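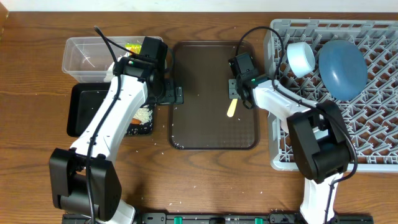 # Wakgate lunch club goes to war on spilt rice

Rice is leaving plates in Wakgate at a rate the town's lunch club is no longer prepared to ignore.

The Vasilakis Hall kitchen, which serves 332 lunches in a good week, has set aside a table for what its newsletter calls "the grain question". On it are a black tray with a heap of white rice, a brown serving tray with rounded corners, a clear plastic container and a light wooden stick. There is also plenty of rice on the table itself, which rather makes the newsletter's case.

The aim is to settle how a portion should travel from one tray to another without a trail behind it. The club has been arguing the point since January, when a new floor went down and every stray grain began to show up.

Two schools of thought have formed. One holds that the trays should overlap, so that anything dropped lands on something washable. The other wants them kept well apart and the server made to concentrate. A third group would like to switch to potatoes, but was told this was outside the scope of the exercise.

The clear container stands open at the top. At present it holds one small, crumpled, yellow-green item. The black tray has also acquired a small piece of something orange beside the rice, and the carrot lobby, long a force in Wakgate catering, is thought to be pleased.

The wooden stick has divided opinion further. Supporters say a flat edge gathers up grains that a spoon merely chases about. Opponents point out that the hall owns 14 perfectly good serving spoons, bought from Steritz in the spring and barely scratched.

Kandeo, the kitchenware shop on the high street, has offered a set of deeper trays on a 30-day trial. The club has accepted, on condition that they fit the dishwasher, a test the last set failed by the width of a handle.

Wakgate takes its rice seriously. The hall's annual supper got through 1,661 portions at its peak, and sweeping up is said to have lasted into the following afternoon.

A decision on the trays is expected before the next supper. Until then, diners are asked to lift their chairs when they leave, and to check their shoes at the door.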